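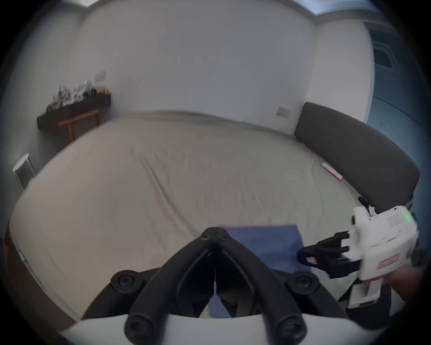

Issue 445, page 5 of 8

Fitted sheet won't lie flat
Status: Open
Product: Otico fitted sheet, light beige
Opened by: Bülent Canpolat, 30 May 2026

Hello again to everyone on the Brutardale help desk, and thank you for being so patient with me over the first four pages! I did what you suggested and put the sheet back on from the headboard side, tucking both of those corners first and then walking round to the foot (slowly, my knees aren't what they were). It's smoother than before, I'll happily say that, but I still get those soft creases running on a diagonal across the middle. The headboard is the dark gray padded one, and it leaves me about 5 inches to get a hand down, so tucking there is a bit of a wrestle.

Reply from Warrier, bedding support
Thanks, Bülent, you've done a lovely job with it. Diagonal creases often mean one corner is pulling harder than the one across from it. Could you loosen all the corners, smooth from the center out, and tuck them again in opposite pairs? Please measure the mattress depth as well.

Bülent Canpolat
Will do, after supper. Tape measure is in the kitchen drawer, I think.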